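## What do 1,025 examples buy you?

January was meant to be the month the Kalico tabletop work went from "promising" to "done". The collecting part is done, at least. Over the month the group logged 1,025 examples of a hand-held gripper picking things up and putting them down again, and the files are sitting on the shared drive with a cheerful readme. I was asked to write something upbeat for the newsletter. What follows is as near as I could get.

For those who joined after the autumn: Kalico is the project to teach an arm to clear and sort a table by copying people. Somebody holds the gripper tool, does the job by hand, and the camera on the tool records it. Do that enough times, feed the lot to the learning system, and the arm is supposed to work out the rest. Worska supplied the tool and the first version of the training code. Zullard, our other partner, will run the trained model on their own arm in their own building, and that's the part I keep thinking about.

The number sounds large. It went on a slide, and the slide got a round of nods at the partners' meeting. But an example of what, exactly? I spent two afternoons going through the recordings with Xuân Bùi, who ran the sessions and has been very patient with my questions. A great many of them are the same pick, made from the same side, by people who had got good at it. You can see the point where each person settles in. The first few tries wander, there's a bit of fumbling at the approach, and after that every one is smooth and nearly the same length.

Xuân's view is that smooth is what we want, as the model copies what it's shown and we'd be daft to show it fumbling. My view is that a system which has only seen things go well has no idea what to do when they don't. We haven't settled this. We did agree that the old rule of binning any try with a second grab in it should go, and it has gone. If you drop the thing and pick it up again, keep the recording and mark it "retry" in the log.

There's also the matter of who did the collecting. We had 8 people signed up and 7 took part, but the bulk of the work came from two of them. Both are right-handed and both prefer to stand at the long side of the table. I have nothing against either. I'd just like it noted before somebody writes "a wide range of operators" in the report, as somebody did in the draft.

Then the labels. "Success" has been ticked by the person holding the tool, straight after the try, and people are kind to themselves. We went back over a batch together and disagreed on enough of them to be worried. An object left leaning on the rim of a tray was a success to one of us and a failure to the other. I asked Worska how their own people judge it and got a long reply about confidence scores, which didn't answer the question.

The Thái set is the one bright spot. That was the small side collection, named after the café whose leftover trays we used, where people were told to start from wherever they happened to be standing and take their time. It's messy and slow and it is easily the most useful stuff we have. Nobody put it on a slide. 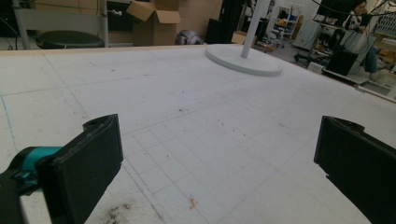

Backgrounds are my other worry, and the one I get the most shrugs about. Everyone talks as if the camera only sees the object and the two fingers, when in fact it drinks in the whole room. Tip the tool up a little and you get the open cardboard box beyond the table, the white shelving cart, the wheels of an office chair and somebody in jeans at the side. Nearer in there's the faint grid on the white top, with the dark specks and smudge on it, and a white pole standing on its round base towards the back. A learning system has no reason to ignore any of that. If the pole is in the same spot in every recording, it may well learn to steer by the pole, and Zullard hasn't got our pole.

The reply I usually get is that more data will wash this out. More data from other rooms might. More data from our table will teach it our table even harder, and I've yet to see a result that says otherwise. The test figures so far come from recordings made in the same sessions as the training ones, so of course they look fine.

What I've asked for, and mostly been given, before the next round:

- Move the background stuff between sessions, and write down that you did.
- Swap sides of the table. Left-handers very welcome.
- Success gets ticked by a person who wasn't holding the tool.
- Keep one session out of training altogether, from a different room, and test on that.
- No daily target. The chart by the kettle is coming down.

The last one caused some grumbling, and I do understand it. Counting up is satisfying, and sorting through what you've got is dull. But I would swap half of January's files for a hundred awkward ones – odd angles, poor light, things dropped and fetched back.

Xuân is drawing up the rota for the next round and needs names, particularly for early mornings when the light is different. The log sheet has a new column for retries. Please fill it in even if you'd rather not have it known.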